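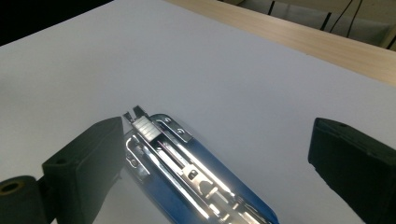
Ilka Terhonen
Lecturer in Workplace Automation, Skestport Technical College

Chapter 6
The Folder on the Table: Can Machines Do Small Chores Yet?

In the earlier chapters we looked at machines which repeat one movement many times, at high speed, on parts that always arrive in the same position. Such machines are old and they work well. In this chapter we turn to the work that remains when the parts stop being equal. A person in an office closes a folder and puts it away. A person in a shop takes a work order from its clip, reads it and hangs it on the correct hook. These tasks have almost no status, and no job advertisement mentions them, but they fill a good part of the day.

The reader should keep one question in mind during the whole chapter: what must a machine know before it can touch a common object in a useful way?

Take a blue folder with a metal clip mechanism, lying on a white surface between two black gripper fingers. The fingers are open. A student who sees this will usually say that the task is simple, only close the fingers and lift. Let us go more slowly. The cover is shiny and so is the metal, and both throw back the light in strong white spots. To a camera, a bright reflection can look like an edge, and a true edge can vanish inside the reflection. The folder also lies at an angle, and it is closer to one finger than to the other. If the two fingers close at the same speed, one of them may touch first and push the folder aside before the second one arrives. A human hand corrects for this without any thought. For the machine, somebody must write the correction down, or the machine must learn it from many examples.

Then comes the clip. A spring clip stores force. To open it, one must press in the right place and in the right direction, and continue to hold while the other hand puts the paper in. We have now asked for two hands, or for one hand and a fixture. Many household tools have the same character: the clothespin, the binder clip, the lid of a lunch box. They were designed for fingers with skin, and fingers with skin are soft, a little sticky and full of feeling.

6.1 A small trial from the shop floor

The printing shop Csonka, in the harbor district of Girnley, keeps every open order in a clip folder. The owners wanted to know if a robot arm could take over the changing of the sheets. In December they made a trial with 68 folders, all of the same type. Before the trial, the arm had practiced the movement 900 times on one folder, which was new and had a stiff spring.

The folders from the shop floor were not new. Some springs were weak, some covers were bent, and several had a strip of tape on the back. The arm picked up most folders correctly. With the clips it had much less success, and the shop decided to leave this step with the staff. The arm now carries closed folders from the counter to the shelf. The staff accept this arrangement, although one of them told me that she still walks to the shelf herself when she is in a hurry.

I find this result typical. The machine took the part of the chore that is carrying, and the person kept the part that is handling. In section 6.3 we will see the same division in the laundry of the Flotgate hotel, where the towels travel alone but are still folded by people.

6.2 Three words we will need

Grasp: the contact between the fingers and the object, together with the forces that keep it there. A grasp can be good for lifting and bad for turning.

Variation: every difference between one object and the next which has an influence on the task. Color is sometimes variation and sometimes not - it depends on what the camera uses.

Recovery: what the machine does after a mistake. In my experience, beginners spend too little time on this word.

Before you continue, choose one object on your own desk and move it 10 times from left to right. Write down each time your grip was different, and what made you change it. Keep the notes, we will use them in section 6.4.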